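A long winter on the salt road: talking with Nasrin Sharifi about her first novel 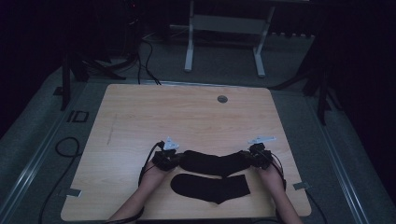 When I asked Nasrin Sharifi how long she worked on The Salt Clerk, she first told me the wrong answer. Then she corrected herself, because she had forgotten the years when the book was a play.

"It was a play with four persons in one room," she said. "It was terrible. The room was good, the persons were not. I kept the room."

The room is the weighing office in Torero, a border town she made up, where the road from the salt lake meets the road to the mountains. It is the winter of 1123. A young clerk named Coson writes down every sack which passes, and one morning he finds that the numbers in the old book were changed by somebody before him. From this small thing comes a murder, a siege and a very slow love story, in 461 pages.

I have read many historical novels and I am often tired by them, especially when the first chapter wants to show me all the research. Sharifi does not do this. For the first 10 pages we only learn how to weigh salt, and that the stove does not draw well. I asked if her publisher was happy with such a beginning.

"Prandent is a small press, they were patient with me," she said. "But my editor, Fereshteh Alipour, wrote on the first page in pencil: when does it start? I answered her, also in pencil: it has started. We continued like this for the whole manuscript. I have it still, there is more pencil than print in some places."

Alipour joined us for the second half of the conversation, by telephone, and she remembers it a little differently. "She says we discussed. I say I lost," she told me. "I wanted the siege to come in chapter three. It comes in chapter nineteen. I read it again last month, and I still would like it earlier, but I understand now what she does with the waiting."

What she does with the waiting is, for me, the best part of the book. The enemy army stands on the other side of the river, and the river does not freeze. Everybody in Torero looks at the water each morning. Meanwhile they must still eat, marry, argue about a goat and pay the salt tax. There is one chapter, called "Thin Ice", where two brothers walk out to test the river with a long pole, and I had to put the book down and make tea before I could finish it.

"My grandmother lived beside a river," Sharifi said, when I told her this. "In winter the adults always spoke about the ice at breakfast. Is it gray, is it white, does it carry a dog. As a child I thought it was boring. Later I found that I knew very much about ice without any effort, and I knew nothing about armies. So I wrote what I knew and I made the army stay far away."

She did learn about armies in the end. She read chronicles in translation, and some in the original with a dictionary beside her, and she visited three museums only to look at boots. I asked why boots.

"If you know the boots, you know how far they can walk in one day. If you know this, you have your plot. I had my soldiers crossing a mountain in two days, and it was not possible with such boots. I had to move the whole wedding."

She laughed about the wedding, but she says it was a bad month. The wedding had been written already, in a version she liked, with apricot trees. After it moved there could be no apricots, and a good speech by the bride's uncle had to go as well, as it was all about fruit. She wrote a new speech about debts. It is the funniest page in the novel.

I wanted to know about the language too. Her characters speak plainly, without "thou" and without modern slang, and it must be hard to keep this line for so long. Sharifi writes in English, which is her third language, and she thinks this helps her.

"I don't have so many words that I can show off," she said. "When a native writer describes snow, he has perhaps twenty ways. I have five and I must use them carefully. Some readers wrote to me that the style is cold. Yes, it is winter!"

About one thing we did not agree. The second narrator, the widow who rents out mules, disappears from the book for almost a third of its length. I missed her. When she comes back she knows things that I think we should have seen her learn. I said this as politely as I could.

"You are not the first one," Sharifi said. She was quiet for a moment. "I wrote those chapters. They exist. There was a journey with the mules to the lake and back, and a fever. I took them out because the siege lost its tightness. Maybe it was a mistake – I change my opinion about it every week."

Alipour has only one opinion about it. "It was my idea to cut them," she said on the telephone. "You can write that. In return for chapter nineteen."

The mule chapters may still be published. Prandent plans a paperback for April, and there is a discussion about printing the journey at the end as a separate story. The hardcover had a first printing of 2000 copies, a careful number for a long novel by an unknown author, and Sharifi says she was afraid she would have to keep most of them in her hallway. She did not tell me how many are left, and I did not ask a second time.

She is working now on another book. It is not a sequel, although Coson as an old man may walk through one scene, carrying his ledger. The new one takes place on a ship, and she has never been on a ship for longer than an afternoon.

"So I begin again with boots," she said. "Only it seems that many of them had no boots. They worked with bare feet, even in the cold. I am reading a lot about feet."

Before we finished I asked which historical novels she would recommend to a reader who liked hers. She did not want to give names, as she is afraid of forgetting a friend. But she gave a rule she uses in bookshops. She opens the book in the middle and looks if somebody is doing a job. If they are baking, or repairing a wheel, or counting something, she buys it. If they are standing at a window and remembering, she puts it back on the shelf.

I opened The Salt Clerk in the middle when I came home. On page 230 a man is mending a sack, and he has no more thread.

The Salt Clerk by Nasrin Sharifi is published by Prandent, in hardcover. She will read from it on Mon 28 December at the Alipour bookshop, which belongs to her editor's brother. The reading starts at seven in the evening and the entrance is free, but please come early if you would like a chair.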